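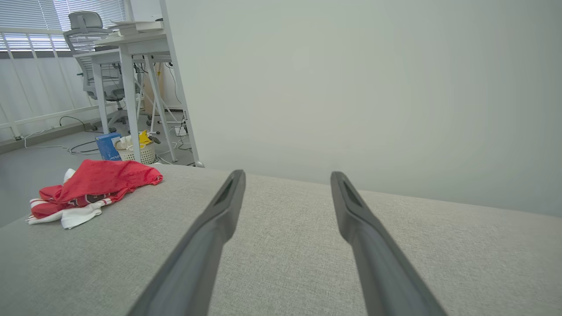

Skendura opens its doors and shows robots at household work

Skendura, the company which develops software for robot arms, held an open day in its office on 1/22/24. During the day 90 visitors came, most of them from the neighborhood and from two technical schools in the town.

The main part of the program was a demonstration of picking up clothes and other cloth items from furniture. Visitors could stand close to the arm, ask questions and follow on a screen what the wrist camera sees.

"For a person this is very easy work, and for a robot it is still difficult," said Ragnheiður Thorlacius, who leads the project named Praltora. "A cup has always the same shape. A shirt has a new shape each time you put it down."

According to her, the team has collected 1,796 recordings of such tasks from July until now. The recordings are made in the normal office, between the desks and chairs, and not in a special laboratory. The company wants that the robot learns to work in rooms where people live – with cables, baskets and boxes on the floor.

Achilleas Konstantinidis, engineer, explained the gripper with two fingers and let the visitors try the remote control. Each person had five minutes. The children were often faster to learn it than their parents, he said, and some of them went back to the end of the line for a second turn.

Several visitors asked when they can buy a robot like this for their home. Ms. Thorlacius did not want to give a year. First the company plans a test together with Ojo, a cleaning service from Tranelgate, and the results will decide about the next steps.

The next open day is planned for July. The entrance is free, but groups from schools are asked to register before by e-mail.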